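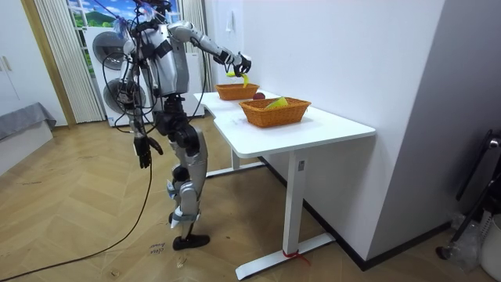
The tide tables for Dedberg were wrong by 15 minutes, and the harbor office had known it since August. I was sent to find out why. The office had put me in a spare room with a wooden floor and a white L-shaped desk, and I set out the gauge records there in order of age. The oldest were on paper rolls. The newest came from the Trarnar station at the end of the breakwater, which logged the water level every 30 seconds and sent the readings ashore by cable.

A tide gauge is a simple device. A vertical pipe stands in the water with a small hole near the bottom. The hole lets the sea in slowly, so that waves are smoothed out and only the tide remains. A float rides inside the pipe, and the height of the float is the height of the sea. If the hole is partly blocked, the water inside lags behind the water outside. High tide arrives late on paper and slightly low.

I assumed a blocked hole. I wrote this in my first report and asked for a diver.

The diver found the hole clear. He scraped off a few mussels, measured the opening, and gave me a figure that matched the original drawing. I compared the next week of readings with the predictions. The lag was still there, 15 minutes, on both the rising and the falling tide.

The clock was my second assumption. I took the ferry out to Trarnar with a reference clock in a padded case and stood in the hut for an hour, watching the two displays. They agreed to the second. The keeper of the hut watched me do it. She had the logbook open on her knees and asked whether I wanted tea.

"The clock is good," she said. "I set it."

"Then the water is late."

"Yes," she said. "It is."

She turned the logbook around. Next to the printed times she had written her own, taken by eye from the painted staff on the outer wall. Her column agreed with the gauge. It went back three years. At the start the difference from the tables was too small to matter. It had grown at a steady rate, apart from a jump after the dredging at Clitgate.

I asked why she had not reported it. She said she had, each quarter, on the form provided. The form had a box for instrument faults and a box for weather. She had used the box for weather.

I stayed for the evening high water. We stood at the staff with a flashlight. The predicted time passed and the water went on climbing, a finger's width above one painted line, then over the next. A boat from Baek was waiting outside the bar with its engine running. The skipper had evidently stopped using the tables. When the level reached its highest mark and held there, he came in over the bar without slowing down.

She wrote the time in pencil and I signed beside it.

My second report was dated November 2018 and ran to four pages. It stated that the instrument was sound, that the clock was sound, and that the channel had changed shape and the tables had not. I recommended a new survey — and, until it was complete, that the harbor office publish the keeper's column in place of its own.

The office replied by letter. It thanked me for my work and asked which box the finding should be entered in.

I wrote back that there was no box. Then I packed the paper rolls into their tubes, oldest first, and caught the late ferry to Trarnar. It left when the water was high enough.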